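Can a robot arm strip a PC yet? (Bench & Shop Talk)

Last updated: September

margareta_p
We take in old office desktops at Orcombe and pull the drives before anything else happens to them. A rep told me last month that an arm could do the whole teardown by Christmas. I said I'd believe it when I saw one get a hard drive out of a Dell tower without ripping a connector. Here's the kind of thing I mean.

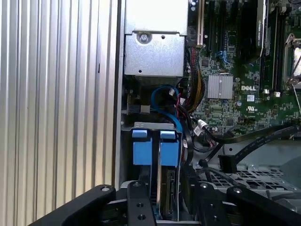 Gripper down by the drive bay, Dell workstation with the side off.

Look at where those cables run. A person moves them out of the way with a knuckle and doesn't think about it. What does the arm do?

ruxi_f
It goes around them, if somebody planned for it. I worked with a Sanetti cell for a while and the blue carriers are the easy part. Big plastic tabs, bright color, made to be grabbed. If I had to pick one job inside a PC for a machine, it would be that one.

tudose_t
"If somebody planned for it" is doing a lot of work there. Planned for one model of case, with the cables where they were on the day of planning. I've opened 1000 of these things and the SATA cable is never in the same spot twice. Some office IT guy had his hands in there before you.

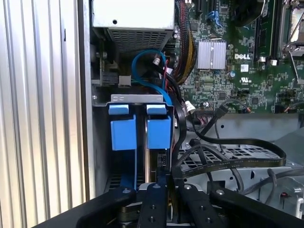

And then there's the plug on the drive. Getting two fingers on a blue handle is one thing. Getting the data and power connectors off without bending anything is another, and you have to do that first. My nephew can do it and he's terrible at this.

ruxi_f
Your nephew has two hands. Most of these cells have one gripper doing the work, so sure, he wins. Give it a second arm to hold the cable back and I think you'd change your mind.

tudose_t
I'd change my mind if I saw the reject bin.

Roisin G
Has anyone got real numbers? The Dravholm brochure says 92 percent on "drive removal" and doesn't say what counts as a removal. Does it count if a person unplugs everything beforehand? Because then I'm paying for an expensive way to lift a box.

margareta_p
That was my question to the rep too. He said he'd get back to me.
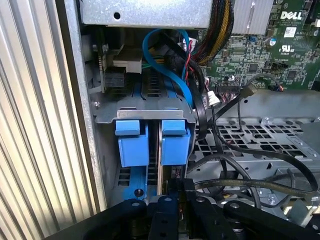
Vol. 5

Anyway, my own test would be simple. 40 towers off the pallet, mixed, nobody tidies the wires. Time it from side panel off to drive in the tray. Around five minutes each is what my slowest person takes, and that includes complaining.

lacri_sarbu
I'll disagree with most of you a little. I don't care if it's slow. Ours could run overnight and take four times as long and I'd still be happy. What I care about is whether it knows when it has failed. A person feels a stuck latch and stops. The Bogdan demo I watched kept pulling until the whole case slid along the table.

ruxi_f
So clamp the case. That's a fixture problem and you could fix it in an afternoon.

lacri_sarbu
Clamp which case? We get towers, small form factor, those awful all-in-ones. You'd need a clamp for each. At some point I've built a factory so that a robot can do what Margareta's slowest person does with a cup of coffee next to her.

Roisin G
Same story with the house stuff. Folding towels, great, as long as it's their towel on their table. I asked one company if it could empty my dishwasher and they wanted to know the make of dishwasher. 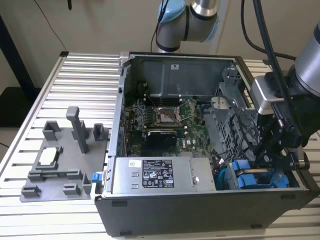

I'm not against any of it, I'd love to be wrong about the dishwasher. But I've been hearing "next year" for a good while and I still do the forks.

tudose_t
Forks are harder than drives. No blue tab.

ruxi_f
OK, fair. I'd still take the bet on the drives, two years, same case model all day. Mixed pallets I wouldn't bet on.

margareta_p
Same model all day isn't my job, though. I'll post again if the rep ever calls back.

Recent topics
Stripped screw on a laptop hinge, any ideas?
Sanetti service contract: worth renewing?
Best gloves for sheet metal edges
Robot vacuum vs. shop vac for a small workshop
What do you charge for drive wiping?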